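Skenidell Opens Its Doors to Degefa Neighbors With a New Weekend Recycling Swap

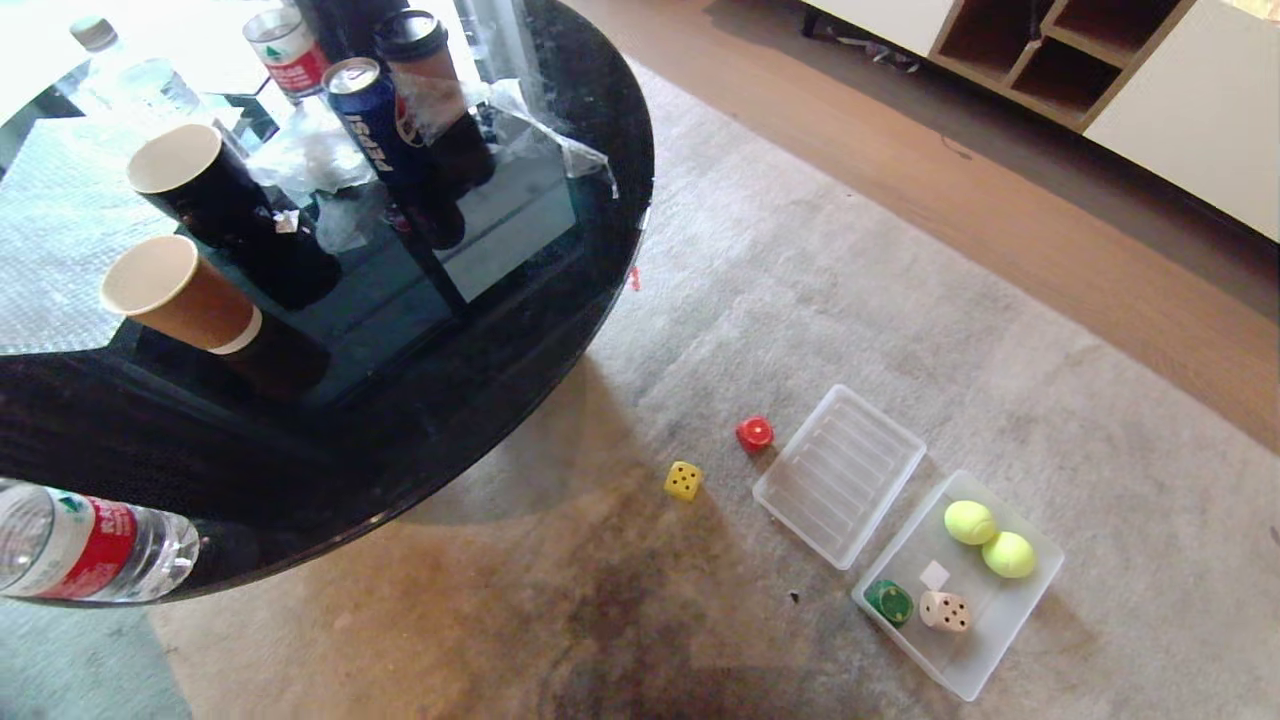
Cans, a water bottle and a lidded cup on a glass-topped coffee table.

DEGEFA, July - I get to write the fun announcements around here, and I've been waiting months to write this one. Skenidell, our little refill and repair shop on the corner of the old market square, is starting a recycling swap! You bring in your clean drink containers, we weigh them, and you walk out with credit for soap, rice, lamp parts, bike tubes or whatever else you came in for.

We open the swap counter at 9 in the morning every weekend through the end of October. It's at the back of the shop, past the dried beans and the big sink (follow the green tape on the floor, I put it down myself and it's only a little crooked). You don't need an account or an app. We'll hand you a paper card, stamp it, and you can spend the credit the same day or save it up.

If you've lived in Degefa for a while you know the story with pickup. The trucks still come for paper and cardboard, but cans and bottles have had to go out to the Woltia transfer yard since last fall, and it's a long haul if you don't drive. I don't drive. I've taken a sack of cans on the bus exactly once and I got some looks. So when our customers kept asking if they could leave theirs with us, we started talking to the yard, and they were lovely about it. They'll collect from our back gate in 48 big bins, which they're lending us for the season.

What do we take? Aluminum cans, steel cans, clear plastic bottles, and glass jars with the lids off. Give everything a quick rinse, please. Caps can stay on the plastic bottles. We can't take coffee cups or their lids at this point, and plastic bags need to go home with you unless they're in good enough shape for somebody to use again, in which case hang them on the hook by the register. People go through those quickly.

The credit part comes from Fitodau, the buying club a few of us in the square set up two years ago to get better prices on bulk goods. Fitodau is putting up the money for the first season, and 5 other shops on the square will honor the cards too: the bakery, the shoe repair place, the plant stall, the secondhand bookshop and the noodle counter. Yes, you can turn a bag of empties into noodles. I've tested this during our trial run and I'm very happy with the results.

We did a quiet trial in the spring with regular customers, and it taught us a few things. We needed a bigger scale. We needed a second sink. And we badly needed a bench, so there's a bench now, painted yellow, with room for a stroller next to it. The line moved slowly on the first morning and people ended up trading tomato seedlings while they waited, so we've decided to keep a seedling shelf there as long as the weather holds. Leave one, take one, or just take one if you're starting out.

Schools, offices and clubs are welcome to join in. If you think you'll be bringing more than you can carry in one trip, please call the shop ahead so we can have the gate open for you. Group cards work the same way as the regular ones, and the credit can be split up however you like.

Opening morning will have coffee (bring your own mug!), a repair table for small lamps and toasters, and a free bar of soap for the first people through the door, until the box is empty.

About Skenidell
Skenidell is a refill and repair shop in Degefa. We've been on the market square for 9 years, selling dry goods and household basics by weight and fixing things people would like to keep.

For press questions or to visit before opening day, stop by the shop or call and ask for the front counter.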